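Witmont Residence Handbook for Shared Workrooms
Section 3: Setting Up and Leveling a Work Table

Issued 2019-06-28. Replaces all earlier instructions for the Laryea and Giston series.

3.1 Scope

This section applies to all free-standing tables supplied to the Vurnorcombe workrooms. It covers placing the table, adjusting the feet, and the checks to be made before the table is released for general use. Wall-hung benches are covered in Section 5.

Persons carrying out this work must have read Section 1 (Lifting and Carrying). Two persons are required at all times.

3.2 Before You Begin

Confirm that the floor has been swept and that any floor covering lies flat. Tables must not be placed across the edge of a mat or over a floor outlet. The following are required:

Spirit level, long pattern
Open-ended wrench supplied with the table
Tape measure
Felt pads, one per foot
Record card, Form 1430

CAUTION: Do not drag the table. The feet are threaded and will bend if loaded from the side.

3.3 Placing the Table

1. Measure the space and mark the position of each foot in chalk.
2. Turn every foot fully inward, then back out by three full turns.
3. Lift the table together and lower it onto the marks. Keep fingers clear of the underside.
4. Fit the felt pads. Pads are not used on carpet.
5. Check that drawers and doors on any nearby furniture can still be opened fully.

NOTE: A clear passage must be kept on the side nearest the exit. Where this cannot be done, refer the layout to Dela Agbeko in the Rooms Office before continuing.

3.4 Leveling

1. Place the spirit level along the long side of the tabletop and read it.
2. Turn the feet at the lower end outward, a half turn at a time, until the bubble is centered.
3. Repeat across the short side.
4. Return to the long side and read the level again. Adjusting one direction will often disturb the other.
5. Press down firmly on each corner in turn. If the table rocks, lower the foot at that corner until it bears on the floor.
6. Tighten the lock nuts while holding each foot still with the other hand.

CAUTION: No foot may be extended past the painted ring on its thread. If more height is needed, stop work and request a packing plate, part 1571.

3.5 Placing Storage on the Tabletop

Small cabinets and shelf units may stand on the tabletop provided they are set well back and do not overhang. Empty the unit before moving it. Check the level again once the unit has been filled.

3.6 Record and Release

Complete Form 1430 and sign it. The second person must also sign. The card is kept in the room folder and a copy is sent to Kwesi Opoku. Tables without a signed card are treated as out of service.

The level is to be read again each July and whenever a table has been moved. Earlier cards are not to be discarded.

Requests for parts should state the table series and room number.
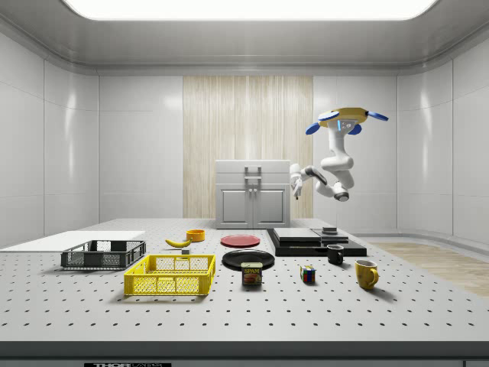 Figure 3. Cabinet centered at the back of a perforated tabletop.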